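Search reviews and how-tos
Kitchen | Storage | Small spaces

Sturkmont countertop riser with drawer: review
July - by the Jostico kitchen desk

Our test kitchen has plenty of marble-look counter and nowhere sensible to put anything on it. I bought the Sturkmont riser to get the fruit and the snacks off the main work surface and used it for two months. It costs more than the Dremum version and holds less than I expected, but I've kept it. 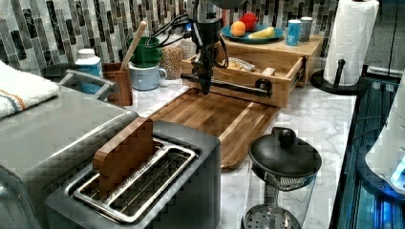
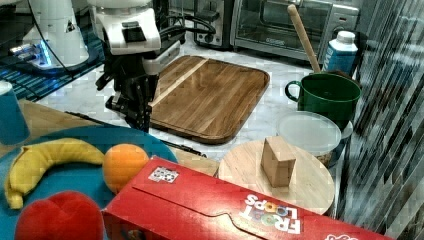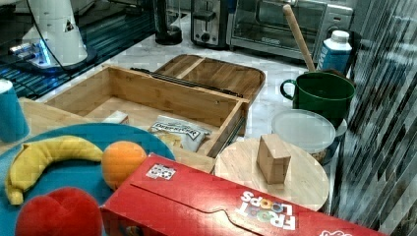 First picture: the riser against the tiles with the drawer open. Last picture: the open wooden box, with the rails along its far edge.

Assembly

It arrives flat, with a bag of screws and one sheet of drawings. Allow 108 minutes if you're as slow as I am. The rails are the fiddly part. I had one on backwards and had to take the side off again. The holes were drilled in the right places, which wasn't the case with the Venckus shelf I reviewed last winter.

The top

A dinner plate of fruit and a couple of cans fit up there and leave it looking tidy. The finish is a light wood colour that goes with a brown cutting board without matching it. Peach juice wiped off with a damp cloth. A can with a wet base left a faint ring, and it's still there.

The drawer

The long black rod across the front is the best thing about it. You can hook it with one finger when the rest of your hand is covered in flour. The drawer is good for packets: chips, crackers, a bag of rice. Don't plan on mugs or jars. Mine live on the counter beside it, along with the wooden spoons.

The rails are smooth when the drawer is lightly loaded. With a full load they drag a little in the last stretch, and a drop of oil didn't change that. The maker rates them for 2000 openings, which a busy household would get through fairly quickly. I'd like to see a better figure.

Room in front

Measure before you order. With the drawer out, ours comes forward over the back of the cutting board, and you need 300 mm of clear counter to use it comfortably. If your toaster oven already takes up the back wall, put the riser on another stretch of bench - stacking appliances on top is not recommended in the instructions.

Cleaning

Lift the drawer out and shake the crumbs into the sink. Don't soak it.

Verdict

4 out of 5. Solid, plain and a bit dear. I'd buy it again for the handle and the flat top, and I'd skip it if you need deep storage.

Related reviews
Dremum two-tier counter shelf
Venckus corner shelf, six months on
Bamboo or beech: choosing a cutting board
Toaster ovens for small kitchens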